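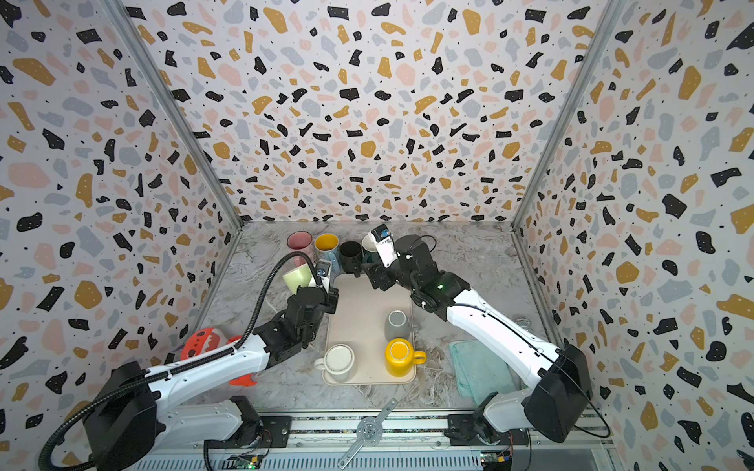
Workshop > Planning > Budgets

13 Jun 2025 – Melur Pasaribu

Price the whole bench before ordering arms. Allow for mounts, grippers, cabling and spares – on our last quote these added 399 to the bill. Measure reach to the back row of mugs with the gripper fitted. Keep 7 per cent aside for breakages.

Comments

Dronstead: Does the 399 include delivery?

Melur Pasaribu: No, delivery was separate.

Storkuvora: We ordered spare gripper fingers in March. Still waiting.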